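Home Gun Storage Walk-Through — with my comments
Used for the Sidthorpe safe storage visits, December round

I do these at people's kitchen tables, so the comments are written the way I'd say them out loud. Mark each item OK, FIX or N/A. Syahrul Liem keeps the master copy, so send changes to him and please don't write over mine!

1. Every gun in the home is accounted for. OK
Ask twice. The second time people remember the shotgun Grandpa left in the attic (that was this visit, and it's now in the safe with the rest).

2. Guns unloaded before storage. OK
The owner checks, I watch. I don't handle anything myself and neither should you.

3. Safe or lock box bolted down. FIX
The safe is a Tesitz, a decent one, but it was just standing on the closet floor. It weighs more than 300 pounds full and the owner figured that was enough. I've seen two guys and a dolly move heavier. Bolts go in the floor AND the back wall if there are studs.

4. Ammunition locked up separately. FIX
Coffee can on the shelf over the washer. I gave them one of the small Nengate boxes from my trunk and they moved it while I was there.

5. Keys and codes. FIX
The code was the street number. Come on, folks! We talked about picking something the kids wouldn't guess, and the 14-year-old in the next room laughed a little too hard at that. The spare key was on the hook by the back door with the car keys, so that's a fix too.

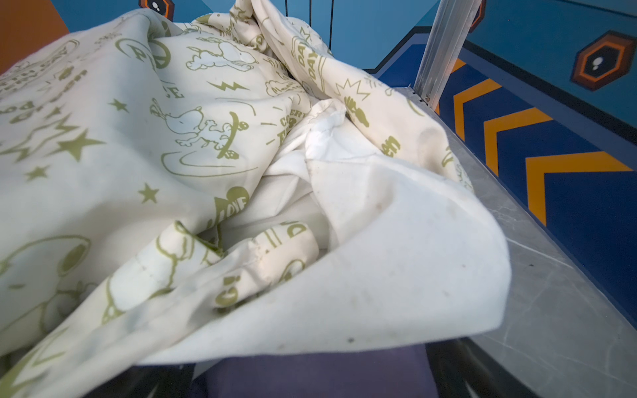

6. Bedside storage. OK
Quick-access box, bolted to the nightstand frame, battery fresh. I like to see people open it in the dark once, and this owner got it on the first try. If somebody tells you "it's just in the drawer," that's a FIX every time, even if they live alone — grandkids visit, neighbors visit.

7. Cable locks on anything that won't fit in the safe. N/A
Everything fit. I left two anyway. We still have a carton of the Liew ones at the office, so take some before your next visit.

8. Vehicle. FIX
Nothing in the truck that day, but he says he sometimes leaves a handgun in the console overnight. A console isn't storage. Bring it in, or get a lock box cabled to the seat frame.

9. Plan for a bad stretch. OK
This is the one I used to rush, and Wenche Bakke got after me about it (she was right). Who could hold the guns for a while if somebody in the house was having a really hard time? They had a name ready. Remind people to check the state's transfer rules first.

Follow-up: I'm going back for items 3, 5 and 8. Allow an hour, and don't park on the left side of the driveway, it's soft.

Sidthorpe Safe Storage Visits | Contact the office | Copyright Sidthorpe Safe Storage Visits | Back to top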